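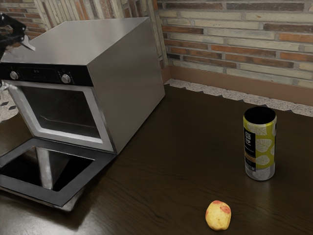 Seit Oktober steht bei uns der Comurel, ein Miniofen mit 50 Litern, und ich hab mich viel zu lange dagegen gesträubt (unser großer Herd lief ja noch!). Gekauft habe ich ihn vor allem für Brot. Zwei Drehknöpfe auf schwarzer Leiste, dazwischen ein paar winzige blasse Zeichen, die ich ohne Brille vergessen kann, und oben diese glatte Edelstahlfläche, auf der man jeden Finger sieht. Schick ist er trotzdem, gerade auf dunklem Holz.

## Brot, Pizza, Blechkuchen

Beim Brot bin ich richtig begeistert. Mein Roggenmischbrot nach dem Rezept von Igor Rutkowska wird außen kräftig und innen saftig, nach knapp einer Stunde ist es fertig. Pizza geht auch, aber da merkt man, dass hinten rechts mehr Hitze ankommt, also nach der halben Zeit drehen. Blechkuchen? Na ja. Das mitgelieferte Blech verzieht sich mit einem Knall, bei dem ich jedes Mal zusammenzucke.

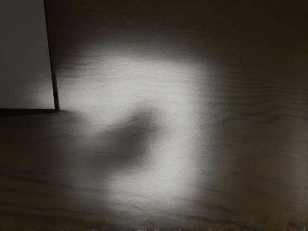 *Dunkles Holz mit feiner Maserung, mit hellem Lichtfleck.*

Zum Aufheizen: Auf 230 Grad braucht er rund 12 Minuten, mein alter Tinholm war da deutlich gemütlicher. Der Timer tickt laut, und das Klingeln am Ende hört man bis ins Treppenhaus. Die Krümelschublade klemmt ein bisschen, lässt sich aber in der Spüle gut abwaschen. 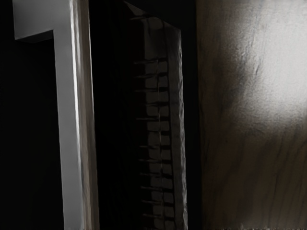 *Hellgrau neben fast Schwarz, ganz nah dran.*

Bezahlt habe ich 300 Euro, und dafür würde ich ihn wieder nehmen. Vier von fünf Sternen, den einen Abzug gibt's fürs Blech. Ein besseres habe ich schon bei Durkden bestellt.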